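Ticket 147 – Sirnel home weather station, rain gauge reads zero
Status: Resolved
Product: Sirnel outdoor sensor, Farkas display console
Site: Finstead, back garden, pole mount

Opened in March

Hi all! First off, I love this station. Temperature, wind and humidity have been spot on and I check the console way more than any sane person should. But we had a proper soaking overnight and the rain total this morning was 0.00. The wind data for the same hours looks perfect, so the sensor is clearly talking to the console.

What I've tried so far:
Took the batteries out of the outdoor unit, waited 5 minutes, put them back
Re-paired the console (it found the sensor right away)
Poured a cup of water slowly into the funnel – still zero
Checked that the console is set to inches and the daily total isn't hidden

Reply from support, 9:40 am

Thanks for such a thorough write-up, it saves us a lot of back and forth. If wind and temperature come through, the radio is fine. We'd look at the tipping bucket under the funnel. Twist the funnel to the left, lift it off and rock the little bucket by hand 26 times. Each tip should add 0.01 to the total. We're also mailing a spare bucket and magnet from our Stutberg depot, so you'll have them if you need them.

Update from customer

Rocked it 26 times and got nothing at all. The bucket moves freely, no spiders, no leaves. The parts came in the mail today, so I'm getting started.

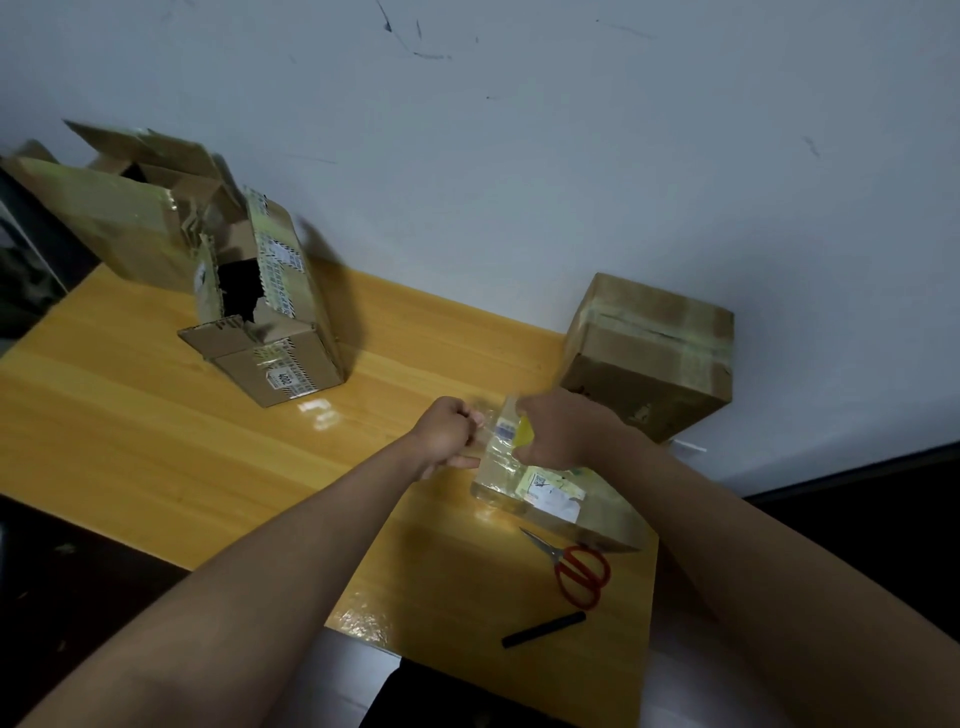

Do I need to re-pair the console after changing the bucket?
The pairing is stored in the main board, so it stays put when you swap the bucket. Just leave the batteries in and give the console a minute to catch up.

Update from customer, 4:15 pm

Found it! I held the old bucket next to the new one and the old one has an empty slot where the magnet should sit. The magnet was lying at the bottom of the housing, stuck to a screw. No magnet, no pulse, no rain. I'm weirdly delighted by how simple this thing is inside – one magnet, one switch, and you get a whole rainfall record out of it.

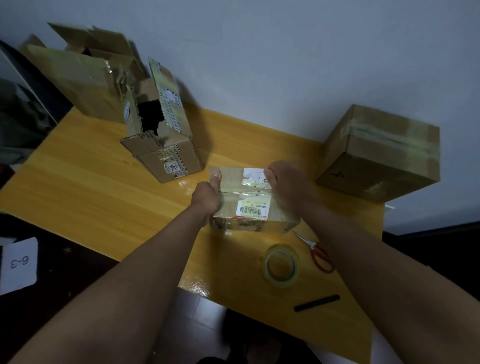

Parcel on the table, label side up

The new bucket clicked straight in. I tipped it by hand 73 times and the console showed 0.73, so every tip counted. Then I reset the daily total and put the funnel back on.

Reply from support

Fantastic result, and thank you for testing it so carefully! We've added the loose magnet to our notes for this model. Please check that the pole is level before the next rain, as a tilted bucket will read low.

Closed by customer

Leveled it, and it rained at dinner time. 0.05 and climbing!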